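Grading turnaround in a 569-student course

2022-12-22

Final grades for the fall section went in on Tuesday. I said in September that I would write up the grading workflow once the term was over, so these are my notes. They will mostly interest people who teach large introductory courses with weekly written work.

The course is first-year statistics, 569 students, 13 weeks, one written assignment each week except the last. Each assignment is one page. In earlier years the median time from submission to returned grade was nine days, which meant that students handed in the next assignment before seeing comments on the previous one. The comments were carefully written and mostly unread. Rochelle Tomoana pulled the access logs from Druditz, our course system, and found that fewer than half of the comment files were ever opened.

The goal for this fall was four days, with no additional grading hours. The budget was 900 hours for the term, the same as last year.

The first change was to the rubric. The old one had eleven criteria scored from zero to five. Merle Ruawai and I took two graders' scores for the same set of 35 papers and compared them line by line. On seven of the eleven criteria the graders disagreed by two points or more often enough that the score carried very little information. We dropped four of those seven and folded the other three into one. The new rubric has five criteria, each scored zero, one, or two. Two means correct and explained. One means correct without explanation, or explained with an error. Zero is everything else. There was some worry that a coarse scale would bunch the grades at the top. The spread of final grades was slightly wider than last year.

The second change was to how work was divided. Graders used to be assigned students. Now they are assigned questions. A grader who reads the same question across the whole course gets faster after the first few dozen papers and also stops drifting, or at least drifts in the same direction for everyone. The cost is that no grader sees a whole paper, so a student who is having trouble across the board can go unnoticed. We covered this with a report, generated every Friday, listing any student with three or more zeros on one assignment. Bronwyn Doolan wrote the script. It is forty lines long and it broke once, in week six, when a student's name contained a comma.
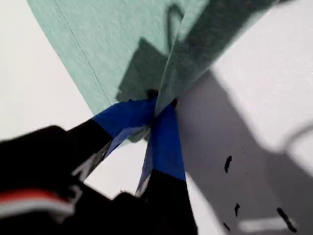 Mint-green fabric pinched between the fingers of a gripper.

The third change was the comment bank. Each question had a list of six to ten prewritten comments, drafted by me before the assignment went out and revised after the first batch of papers. Graders could add a free comment but were asked to keep it to one sentence. I had expected complaints from students about canned feedback. The midterm survey had three. It also had a good many remarks that the comments were clearer than in other courses, which I attribute to their having been edited.

Revising the bank after the first batch matters more than writing it. My guesses about what students would get wrong were poor. For the assignment on confidence intervals I had prepared four comments about the multiplier and none about units, and units turned out to be the most common error by a wide margin.

Results. Median turnaround was four days in weeks one through eight and five days after that. The slowest assignment was week ten, at eight days, when two graders had the flu and a third had a thesis deadline. Total hours came in under the 900, though not by enough to give any back. The share of comment files opened rose to a little over two thirds. I would not read much into that figure, as we also moved the link to a more visible place on the page.

Regrade requests went up. Under the old rubric a student who lost one point out of five did not usually argue. Under the new one the same student loses half the criterion, and some of them write in. We settled on a short form with one required field, in which the student quotes the rubric line that was misapplied. Requests dropped by the following week. Of those that did come in, most were correct, and most concerned the same two questions, both of which I have rewritten.

Things I have not solved:

Late submissions still go into a separate pile, and the pile is graded by whoever is free. This undoes the benefit of grading by question.

The Friday report finds students who hand in weak work. It does not find students who hand in nothing. Ataahua Fairweather in the advising office has asked for a second list, and that seems easy enough to add.

The five criteria fit computation questions well and interpretation questions badly. A paragraph explaining a result in words probably needs a separate scale. Merle has a draft, and we will try it on the first two assignments in the spring before deciding whether to use it for the rest.

The rubric and the comment bank template are in the shared course folder. The bank for week four is still the uncorrected version, and I will replace it after the break.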